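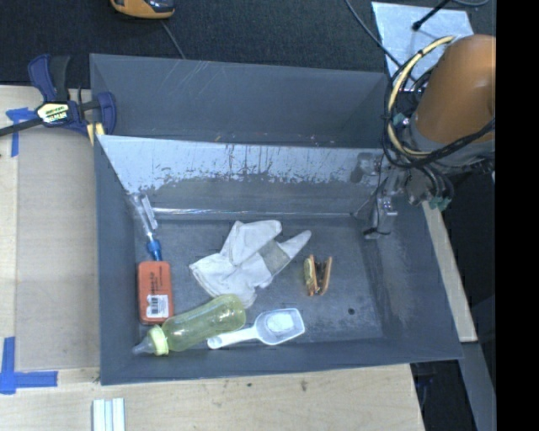 Plerlow – module de sélection de prise pour bac en vrac

Réf. logicielle : Plerlow, branche Karpenko
Développement : Sorcombe, équipe manipulation
Responsable méthode : Anikó Medve

Plerlow calcule un point de prise à partir d'une vue fixe du bac, sans modèle 3D préalable des objets. Le réseau est entraîné sur 2 000 tentatives annotées, dont 500 sur objets souples ou transparents. Chaque candidat reçoit un score de saisie et un score de dégagement par rapport aux parois ; le produit des deux fixe l'ordre d'exécution.

Résultats d'essai (protocole U. Vakulenko, objets mélangés, bac rigide) :
Tentatives : 300
Prises réussies : 296
Échecs : 4, tous sur objet transparent appuyé contre une paroi

Une prise est comptée réussie si l'objet est déposé hors du bac sans reprise.

Limites : pas de prise simultanée ; étalonnage à refaire après tout déplacement de la caméra ou du bac.

Livré avec le module : poids du réseau, script d'étalonnage, journal des essais.
Option : interface Novell pour cellule existante, sur demande.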